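Denden: the best way I've found to follow a court reform bill

I sit on the legal affairs desk of a small civic newsletter, and for two years my method for tracking legislation was a pile of browser tabs and a lot of swearing. Then Ognjen Golob sent me a link to Denden, a reader for draft laws and consultation papers, and I've hardly closed it since July.

You load a bill, and Denden lines up every version of it side by side. Change one word in an article on how judges are appointed and it lights up, with the date and the amendment it came from. I tried it on a judicial council bill that ran to 457 pages with annexes. Finding the clause that quietly moved disciplinary cases to a new chamber took me 2 minutes. Last time I did that by hand I lost a weekend!

The consultation view is my favorite part. It groups submissions by the article they talk about, so when 40 bar associations and citizen groups all object to the same paragraph you see it right away – and you can still open each letter in full, footnotes and all.
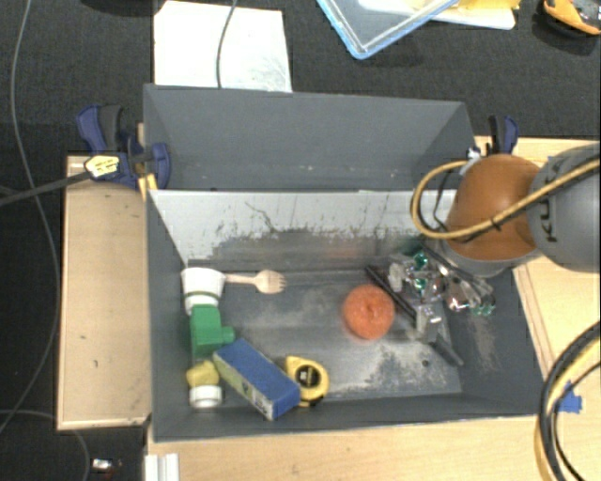
Gray divided bin, scuffed and scratched inside.

I also tested Ullel, which does much the same job. Ullel has nicer charts and a better phone app, but it only keeps the first and last version of a text, and the middle ones are where most of the bargaining shows up. Liliana Fabbri, who edits my pieces, still prefers it for quick checks before a deadline, and I can see why.

A few gripes with Denden. Search gets slow once you pass 1,000 documents. Scanned annexes come in with odd line breaks, and the alert emails can't be set to anything less than daily. Exported notes lose their paragraph numbers too, so I paste them back in myself (tedious, but I've got a rhythm now).

Still, I love this thing. If you read draft laws for work, or you're just the kind of person who wants to know what a parliament did to article 12 overnight, give the free tier a go. It covers one legislature and five saved bills, enough for a proper try.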